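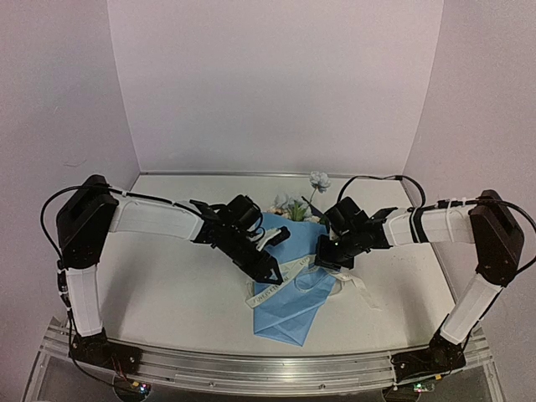
# Atar un lazo, episodio a episodio

Llevamos desde noviembre grabando demostraciones de lazos. La tarea se describe en una línea: hay un ramo envuelto en papel azul sobre la mesa y los dos brazos tienen que pasarle la cinta y dejarla atada. Grabarla bien cuesta bastante más. Apunto cómo lo estamos haciendo, sobre todo para cuando tenga que montar la siguiente tarea y no me acuerde de nada.

El proyecto se llama Alby por dentro y la sala está en Zandoswood, al fondo del pasillo. El objetivo de esta fase era llegar a 1.000 episodios válidos. Hemos grabado 1.185 y, quitando los que no sirven, estamos por debajo. Me faltan unos cuantos y no quiero rellenar con episodios flojos para cerrar la cifra.

## La mesa

Superficie blanca, tres paneles lisos alrededor y nada más encima que el ramo y su cinta. Al principio grabábamos sin paneles y el fondo cambiaba cada tarde: una silla, una chaqueta, alguien que pasaba. Para una primera tanda prefiero un fondo aburrido. Ya habrá tiempo de meter variación a propósito, apuntando qué se cambia y cuándo.

Cada brazo lleva una cámara sobre la pinza y hay otra fija que coge la mesa entera. Las de las pinzas son las que más uso al revisar, porque en la general la cinta desaparece detrás de los dedos justo en el momento que interesa.

Los cables van por encima del antebrazo, sujetos con bridas, y hacen un bucle holgado en el codo. Si el bucle queda corto, el brazo tira de él al estirarse y se nota en la trayectoria. Tuve que descartar una sesión completa por eso.

## El ramo

Las flores son artificiales. Con flores naturales no habríamos pasado de la primera mañana. Aun así el ramo envejece: el papel coge arrugas, la punta de abajo se dobla y alguna flor se va saliendo del grupo y queda asomando por un lado. No lo arreglo entre episodios. Cambio el papel cuando se rompe y dejo que lo demás se mueva. Un ramo siempre idéntico me parece peor material que uno un poco estropeado.

La cinta es color hueso con letras oscuras impresas. La elegí por lo que había en el cajón, pero ha resultado útil. Con las letras se sabe qué cara está arriba y si la cinta se ha torcido en un cruce. Con una lisa que probamos antes había que adivinarlo en el vídeo. La pega es que puede que el modelo acabe fijándose en las letras, así que los próximos 300 episodios irán con otras cintas.

## Cómo grabamos

Turnos cortos. Teleoperar los dos brazos a la vez cansa, y a partir de la hora los movimientos se vuelven bruscos. El orden es este:

1. Brazos a la posición de reposo.
2. Ramo con las flores hacia el fondo y la punta del papel hacia delante, sin marcar un sitio exacto.
3. Cinta suelta, cada vez de una manera.
4. Grabar, atar, soltar, volver al reposo.
5. Etiqueta en el momento: válido, dudoso o descartado.

Lo de etiquetar en el momento parece menor y ha sido el cambio que más tiempo ha ahorrado. Antes lo dejábamos para el final de la tarde y nadie recordaba si en tal episodio la lazada se había escapado o si el operador la había soltado a propósito.

## Qué guardo y qué tiro

Los intentos con corrección se quedan. Si la pinza falla al coger la cinta y el operador vuelve a por ella, ese episodio enseña a recuperarse. Tiro los que tienen pausas largas (alguien se ha parado a pensar), los que pierden imagen de una cámara y los que terminan con una mano entrando a ayudar.

Los dudosos los revisamos entre 2 personas. Si no coincidimos, fuera.

Para revisar y recortar usamos Ildale, que es un visor nuestro bastante feo - alinea las cámaras con las posiciones de las articulaciones y poco más. El formato de carpetas viene de Chatzigeorgiou, el proyecto anterior, y arrastra un par de campos que ya no significan nada. Los sigo rellenando con ceros para no romper los scripts.

## Pendiente

- Terminar los episodios que faltan con la cinta de letras.
- Empezar con las otras cintas: una más estrecha, otra más rígida.
- Repetir la calibración de la cámara de la pinza derecha.
- Decidir si el tirón final, el que aprieta el nudo, se etiqueta aparte. Yo creo que sí - es donde más varían los operadores.
- Comprar papel azul. Queda un rollo.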